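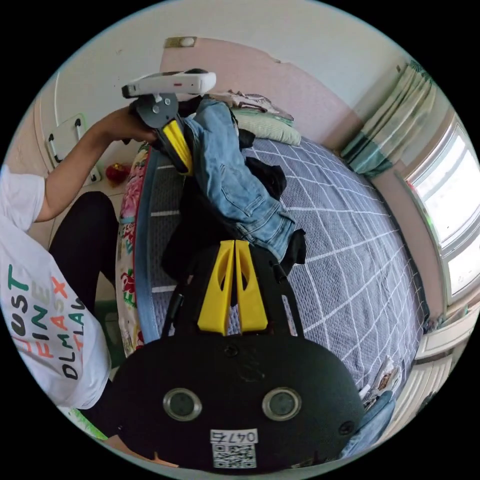 1/ Laundry thread, as promised to the three of you who asked. It's the bed edition, meaning everything clean gets dumped on the mattress and nobody sleeps until it's folded. Jeans and black stuff today. Grab a drink, I have opinions.

2/ Why the bed and not the table? Our table is the size of a pizza box. The bed is wide, it's soft, and there's a deadline built in. I used to pile everything on the chair in the corner and that pile lived there from January until the weather got warm. No more chair!

3/ First rule in this apartment: fitted sheet on and pulled tight before any clothes land on it. I know people fold on a bare mattress. I tried it and everything came up with fuzz on it. Black pants pick up fuzz like it's their job.

4/ Also the gray-blue sheet with the big white squares is the best folding surface I've ever had. You line up the hem of a shirt with one of the thin white lines and suddenly you're folding straight. I did not buy it for that. I bought it because it was marked down and I was tired of plain gray.

5/ The blanket gets folded and goes along the side, flowers showing. Pink, red, green, cream, with that denim-blue strip around it. It goes with nothing else we own and I will be buried in it.

6/ OK, jeans. Jeans first, always. They take up the most room in the heap, so once they're done the rest looks like half the work. This is purely a mind game and it works on me every single time.

7/ How I do jeans:
Shake them out hard, holding the waistband.
Lay them flat, front side up.
Fold one leg over the other so the back pockets end up on the outside.
Tuck that pointy bit of the seat in so you have a long rectangle.
Hem up to just under the waistband, then in half again.

8/ The pointy bit is the part I skipped for years! If you leave it sticking out, the whole stack leans. Push it in toward the leg, smooth it with the side of your hand, keep going. Takes two seconds.

9/ Light denim and dark denim get washed apart here. I had a pair of very dark ones from Levano (cute, cheap, ran like crazy) that turned a white tee the color of dishwater. The light-blue pair has never done anything to anybody, so those go in with whatever.

10/ Now the black pile. Ugh. Black clothes on a bed are all one animal. You pull on what you think is a sleeve and the whole thing comes with it.

11/ So I don't pull anymore. I spread each black thing out where it is, find the neck or the waistband, and lift from there. Slower for the first one and then much faster. If I can't tell what it is I hold it up to the window. A legging and a long sleeve look the same when they're bunched up, don't argue with me.

12/ Inside out stays inside out, by the way. I wash black stuff inside out and I fold it inside out and whoever wears it can deal with it in the morning. That rule got some pushback at home and I have not budged – my dryer, my law.

13/ Somebody asked about detergent. I use the Ngata liquid for darks, the 500 ml bottle, and I use less than the cap says. Before that I was on a powder that left little pale streaks on everything black, and I blamed the machine for months. Sorry, machine.

14/ Somebody else asked about baskets. I have one tall Stillero and I kind of hate it? It holds a lot but the stuff at the bottom comes out looking like an accordion. Would trade it for something low and wide. If you've got one you like, tell me what it is and whether it fits through a narrow hallway.

15/ Drawer talk. Jeans stand up on their folded edge in the bottom drawer, waistband down. Black tops stand up in the middle one. I can see all of them without digging. The dividers are Plusatel, they slide around a bit, and I stuck a strip of shelf liner underneath to hold them. Fixed.

16/ What doesn't go in a drawer: anything I'll wear in the next day or two. It goes over the end of the bed. I used to put those away too, very virtuous, and then wreck the whole drawer getting them back out at six in the morning.

17/ Things I will not fold, ever:
Fitted sheets. They get rolled into a sort of loaf.
Gym socks.
That one hoodie. It has its own hook.

18/ White T-shirts with printing on them – turn those inside out for the wash too. The lettering lasts so much longer. Colored print especially. I have one where half the words are gone now and people keep trying to read my stomach on the bus.

19/ And fold print tees with the print on the outside, even if it means an extra turn. Otherwise you're opening four white shirts to find the one you want. Learned that one the irritating way.

20/ Oh, posture! Leaning over a bed for half an hour did a number on my back last winter. Now I put one knee up on the mattress, or I sit right on the edge with a leg bent and work sideways. If your bed is low, kneel on a pillow on the floor. Your back will send you a thank-you card.

21/ Small pieces go last. I know a lot of people like to start with the easy ones to get going. I get bored with socks very fast, and if I begin there I wander off to make toast and the jeans are still sitting there at bedtime.

22/ Timer check: I gave myself 12 minutes for a medium heap. Sometimes I make it. When I don't, whatever is left gets folded badly and I make peace with that.

23/ Replying to a few of you in one go. No, I don't iron jeans. Yes, I check pockets before the wash, every pocket, after the Tissue Incident. No, I won't be posting the inside of the closet, we aren't that close yet.

24/ The Tissue Incident, for the new people: one tissue, one back pocket, a full load of black clothes. I was picking white bits off my pants at work for a week. There's a lint roller by the door now and another one in my bag.

25/ For anyone keeping up with the declutter as well, the count as of 23rd June is 82 pieces of clothing out of this bedroom. Most were things I kept "for painting." I have painted one shelf in my life.

26/ Jeans that didn't make the cut: anything I have to lie down to zip. I said what I said. They went in the donation bag with a shirt I'd been saving for a wedding that has already happened.

27/ Also, wow, 379 replies on the towel thread? I read them. The people who fold towels in thirds and the people who roll them need to stay on opposite sides of the street. I fold in thirds. Come get me.

28/ Next one is bedding, so I guess I'll have to explain the loaf. Send me your pillowcase tricks before then, mine always end up with one corner hanging out.

29/ Going to finish the black pile now, the bed isn't getting any emptier while I type. Night!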